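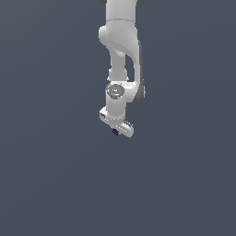

Render on a plain slate-gray background. White arm, upper half only.

Plurnmont Household Water Use Survey, cleaned release

What this is

A table of self-reported water use from 689 households in Plurnmont and Hillard, collected by mailed form over one billing year. One row per household. The original release claimed to show that people who read their meters use less water. We cleaned the same forms and don't think they show that.

Files

households.csv - the main table
codes.txt - what each answer code means
dropped.csv - rows we removed, with the reason for each
forms_blank.pdf - the form as mailed

Where the numbers come from

Forms went to 2000 addresses. The rest never came back, and no follow-up was done. People who return a four-page form about water are probably people who already think about water. Keep that in mind before quoting any average from this table as if it described a town.

Use is given in gallons per day. In Hillard it was copied from the bill by the person filling in the form. In Plurnmont it was copied from the meter, and the form did not say which dial to read. Several households seem to be off by a factor of ten. We flagged these in the column unit_doubt and left the values alone.

Known problems

The column garden_size has far too many answers of exactly 300 square feet. That was the sample answer printed on the form. Treat it as close to useless.

The column leaks_fixed asks about "recent" leaks. Recent is not defined anywhere.

The Pacheco weighting, used in the original release, adjusts for household size but uses a count of residents that was left blank on 40 forms. Blanks were filled with the town average. We removed the weights - you can rebuild them from codes.txt if you really want them.

Income was asked in bands, and the bands overlap at the edges.

What it might be good for

Teaching people to clean survey data. Testing import scripts. Possibly comparing winter and summer answers within one household, if unit_doubt is 0.

We would not use it to set rates, and we have doubts about the Treltano report that did.

Changes

March: fixed the header row, restored two rows dropped by mistake.

License

Free to reuse. Please pass the known problems along with the data.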